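Fallness repair evening gets its room back, and a longer waiting list

Well, it's official – the repair evening in Fallness is carrying on through the winter, and we've got the old reading room above the library to do it in. I heard from Ursina Pichler last night, who rang while I was halfway through my tea, and I don't think I've ever known her talk so fast.

If you missed the fuss in July, the short version is that the lease on the Leitner building ran out and the new owners wanted the ground floor for a shop. Fair enough, it's their building. But it left the repair crowd with a van full of toasters and nowhere to plug them in. For a couple of months they worked out of Hubert Riedl's garage, with a queue down the drive and his poor neighbours trying to get their cars out (he says they were very good about it, and I believe him, mostly).

The reading room is a proper step up. It's got big windows, a sink that works and enough sockets along the back wall to run a small factory. The stairs are a nuisance if you're bringing something heavy, so there's a bell at the bottom and somebody will come down and give you a hand. The town is letting them have it free until spring, then it goes to a small rent, which Ursina reckons they can cover from the donation tin if people keep being as generous as they were in the garage.

I went along to the first session and it was packed! I took my mother's radio, a Skorer with the big cream dial that hasn't made a sound since I was at school. Brigitta Haslinger had the back off it before I'd even sat down. The trouble was a cracked joint near the volume knob, and after a bit of solder and a good clean it came on, very loudly, in the middle of somebody's cello piece. I got a round of applause for doing nothing at all.

There were 42 things on the sheet by the time they shut the door, and 72 names are now on the waiting list for the next few sessions. Most of it is what you'd expect – kettles, lamps, a lot of zips, a hand mixer or two. More and more people are bringing computers, though, and that's where they're stretched. Beat Hauser has been doing all of those on his own and he'd love some company. He told me most of the old desktops that come in don't need throwing out at all. They're full of dust, or they want more memory, or a part has worked a little bit out of its slot over the years. He'd like anyone who's comfortable opening up a computer to get in touch, even if you can only manage one evening in six.

Sewing has its own corner now, next to the windows where the light's best. Aurora Azevedo is looking after that side and has lent her own machine, a heavy old Tinus that goes through denim like butter. She asked me to pass on that she can't take curtains. She has been asked about curtains a lot.

A few practical bits, then. Doors open at 7 in the evening and the last item goes on the sheet an hour later. One thing per person, please, so everyone gets a turn. Bring the lead, the charger or the missing screw if you've still got it, and give fryers and grills a wipe before you set off. No microwaves and nothing that runs on gas. Tea is free, cake is whatever you fancy putting in the tin.

If you'd like to help out, Ursina's number is on the poster by the library door, and she says you don't need to be an expert – she could do with people to write the tickets and keep the kettle going. I've put myself down for tickets. My handwriting's dreadful, so do speak up if I've got your name wrong, and I'll see some of you on the stairs. 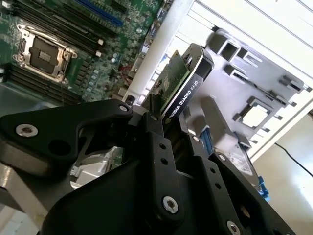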